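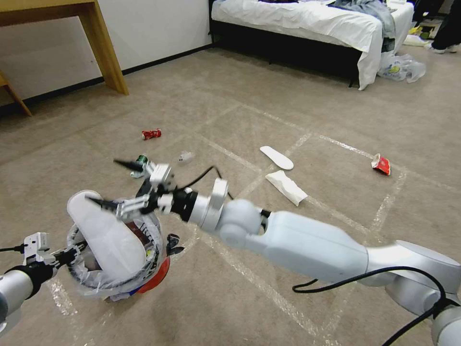

Driss Mahrous: I've had the same thing on our unit, right arm only, and in our case the arm was fine. Check the cable before you start swapping joint modules. Can you post the log from the last stop and say which release you're on?

Ticket: Right arm protective stop during floor pickup
Product: Tureo, two-arm configuration
Site: Surcombe test room
Opened by: Lies Van Rooij
Priority: Medium
Status: Closed

Lies Van Rooij
Release is the September one, no local patches on the arm controller. We run a litter pickup task on carpet. The left gripper steadies the trash bin and the right hand collects cans, paper and bottles and drops them in. The right arm goes into protective stop when it reaches low and across toward the left side. The left arm holds position when this happens and reports nothing.

Log from the last stop:

R_ARM state: MOVING -> PROTECTIVE_STOP
R_ARM joint 5: torque residual over limit
R_ARM joint 5: limit 12 Nm
R_HAND: link timeout 300 ms
R_HAND: link restored
L_ARM state: HOLD

The error text on the operator screen is "collision suspected, joint 5". No contact was reported by the person standing by.

What I have tried:
Restarted the arm controller. Fault came back the same morning.
Recalibrated the payload with the hand open and empty. No change.
Cut the speed in half. The stop comes later in the move but it still comes.
Moved the bin farther from the base. Fewer stops, but then the left arm can't hold the rim properly.

I have not raised the torque limit and don't want to with people walking through the room.

Driss Mahrous
Good, leave the limit alone.

The line that matters is the hand timeout. A real bump on joint 5 would not drop the link to the hand. If you get both together, something is pulling on the hand cable. The cable goes tight, the joint has to work against it, the residual climbs, and the connector at the wrist shifts enough to lose the link.

Please do this with the arm powered down and the brakes released by hand, one person holding the arm:
1. Put the wrist in the pose where it stops.
2. Turn joint 5 slowly to both ends of the range your task uses.
3. Feel the thin cable at the wrist and the thick one under the arm the whole way.
4. Tell me where either one goes tight.

Also count the stops against the wrist angle if you have the data. I'd like to know if it is always the same side.

Lies Van Rooij
Counted from the logs. 193 low reaches with the right arm since the update, and 5 protective stops. All of them were with the wrist turned inward. None with it turned outward.

Did the hand check. The thin cable goes tight well before the end of the inward turn. The thick cable under the arm stays slack through the whole range. The connector at the wrist moves when I pull lightly on the thin cable, and the screw on one side of it was loose.

Driss Mahrous
That fits. Two jobs then.

Tighten the connector screws by hand only. The housing strips easily.

Move the first clip for the thin cable back toward the forearm so the loop at the wrist gets longer. Don't make it so long that it can hang below the fingers, or it will catch on the bin or the bag. Repeat the hand check before you power up.

In the task settings, limit the inward turn of the wrist as well. The planner in the September release picks the shortest path and doesn't know about the cable.

Lies Van Rooij
Clip moved, screws tightened, wrist limit set. The Vanhove clips that came with the hand are too stiff to slide, so I cut one off and used a new one. Hand check is clear at both ends of the range.

One side effect. With the new limit the planner refuses some pickups close to the left side of the bin and reports "no path". The base has to shift a little before it can reach them. That is acceptable for us.

Lies Van Rooij
Ran the task through Saturday at normal speed, bin back in its original place. No protective stops and no link timeouts on R_HAND. Joint 5 residual stayed under the limit on every low reach.

Two requests before this is closed. The operator message should mention the hand link when a timeout is logged next to the stop, because "collision suspected" sent us looking for contact with the floor. And the cable check should be added to the steps for fitting a new hand.

Driss Mahrous
Both passed on to Skaselitz, who maintain the controller software. No date from them yet. Check the connector screws again at the next service and reopen this ticket if the timeout comes back.

Closed. Cause: hand cable too short at the wrist, loose connector. Fix: cable rerouted, wrist range limited.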